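Setting up and checking a pair of hand-held grippers

By the Zedotness bench team
Posted in December

This page covers the routine for one pair of hand-held grippers with a wrist camera and a marker cube on top. It assumes the Urker mounting kit and the Honkanen recording software are already installed. Allow half an hour for the first pass. Steps 1 to 3 are done at the desk, the rest standing up.

Before you start

You need a lint-free cloth, a 2 mm hex key, a steel ruler and the calibration sheet for the pair. Charge or connect both units and let them run for a few minutes with the fingers open. Check that the firmware on the left and right units matches. If it doesn't, update the older one first and restart both.

1. Clean the lens and the finger pads

Wipe the fisheye lens from the center outward, dry. Use alcohol only on grease, and keep it off the housing. Brush the ribs of the finger pads with a dry toothbrush. Dust packed between the ribs changes the grip and shows up later as a drift in the closing force.

2. Zero the fingers

Close the fingers by hand until the pads touch along their full length, then press Zero in the Honkanen panel. Open them to the stop. The reading should be 77 mm. If it comes up short, check the cable routing under the housing before touching the stop screw – a pinched cable is the usual cause. Repeat the open and close cycle until two readings in a row agree.

3. Check the marker cube

The cube must not move on its mount. Hold the housing and push each face lightly with a thumb. If there is play, tighten the screw underneath with the hex key, a quarter turn at a time. A cube that has been moved needs a new offset file. Replace any face with a lifted corner or a scratch through a black square.

4. Check the view in the room

Start the preview at 500 lux or more. Hold one unit at chest height and have a second person hold the other at the same height, cube up, an arm's length or so away. Look at the preview of the first unit. Its own fingers should sit along the bottom, and the second unit's cube should stay readable as it is turned slowly left and right.

Glossy surfaces need attention at this point. A whiteboard close to the lens can fill half the view and throw back the ceiling lights as bright streaks, as it does at the left of this view. The cube is clear of the board, so the position is usable. 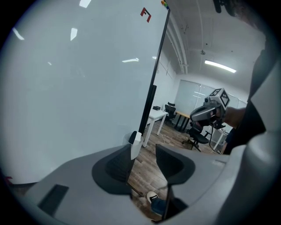

5. Set the exposure

Switch exposure to manual. Start at 718 on the panel scale and step down until the white faces of the cube keep their edges. Do not set it by the wall or the ceiling. If the preview flickers, change the shutter value to suit the local mains frequency and then return to the exposure.

6. Record a test clip

Record over 20 seconds with both units moving. Include one slow turn, one quick turn, and three full open and close cycles on each side. Save the clip to the Pilletia folder with the pair number in the name. Run the tracking check. Lost markers during the quick turn are acceptable if tracking comes back by itself. Lost markers during the slow turn are not – go back to step 3.

Care between sessions

Store the units with the fingers open and the lens caps on. Coil cables loosely and never hang a unit by its cable. Repeat steps 1 and 2 at the start of every session, step 3 weekly, and the full routine after a drop or a change of room.

Last updated: December
Contact the Zedotness bench team | © Zedotness | Back to top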